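Cleaning robots at Birnport: your questions
Updated 28 July 2018

Will anyone lose hours?
No. Contracts and shifts stay as they were in April.

What does the robot do?
Washroom sinks, for now. Mirrors and floors stay with the team.

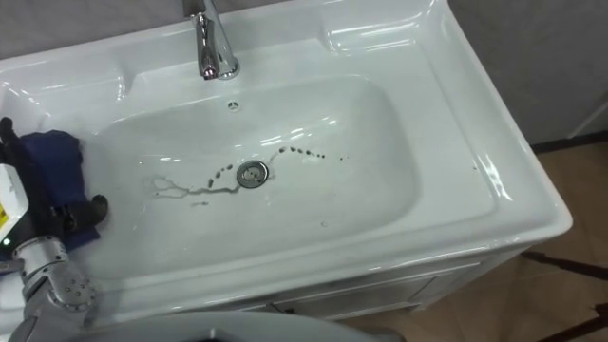 Basin wiping with a blue cloth

Who checks its work?
The cleaner on shift – allow up to 5 minutes a room.

Do I need training?
Yes, 4 short sessions at Flollau, paid at your normal rate. 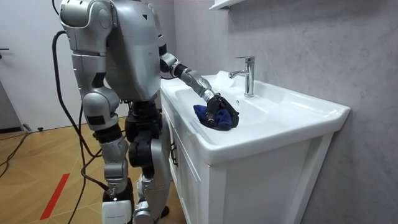 One cleaner at Te Moana wrote that her wrists would be glad of it, but she wants the checking time put on the rota.

It goes on the rota with the next issue.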